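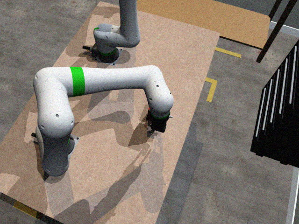 The Vimley cell, both arms on the board

Vimley sim results: training with noisy wrist views

tallpinegarage wrote on 03/03/2018:
Hi everyone! I promised back in February that I'd write this up, and then I kept rerunning things, so thank you for being patient with me. The question was whether a grasping policy trained only in simulation gets sturdier if you roughen up the wrist view (grain, odd floor textures, shadows that wander) and leave the overview clean. I ran 214 trials with the grainy wrist views and the same number without. The grainy set missed 47 grasps and the clean set missed well over twice that, which made my whole evening, I don't mind saying. The misses I worry about most are the ones where the part lies at a slant and comes up right beside the fingers, so the policy has to judge the angle from very little.

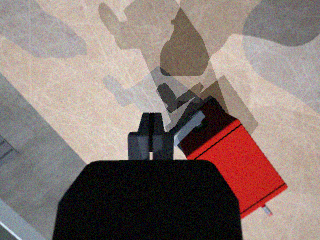 With those slanted starts I scored a miss any time the part wasn't held at the end of the lift, even if the fingers had touched it on the way. That is a harsh rule and I know some of you score it more kindly.

mossback_ee wrote:
Lovely work, and I'm glad you stuck with it. I do have to push back a little, though. You tested in the same simulator you trained in. When we tried this on Jerilum, grain helped in sim and did next to nothing on the bench, and it took us weeks to admit it. I'd call this a result about Vimley until you have real grasps to show.

tallpinegarage wrote:
Fair, and I'd rather hear it from you than from a reviewer! I'll put "in simulation" in the title. I do still think the floor textures matter more than the grain, because policies love to latch onto lines and edges that have nothing to do with the part. Mine used to drift toward yellow floor tape when there was nothing between the fingers at all.
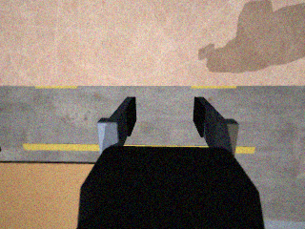
So I started adding empty approaches to the training set, where the right answer is to back off and look again. I haven't separated that change from the grain yet, which is a hole in the write-up and I'm owning it.

quietservo wrote:
That hole is bigger than you're making it sound. The empty approaches could be doing all the work. Please run them alone with 2 seeds at least before anybody quotes the 47.

mossback_ee wrote:
Seconding that, kindly. Also, does Miler let you switch the shadows off separately? I'd love to see that column too.

tallpinegarage wrote:
It does, there's a toggle for each light. Okay, you've both talked me into it. Empty approaches alone, then shadows off, 2 seeds each, and I'll post the table in this thread with the config files.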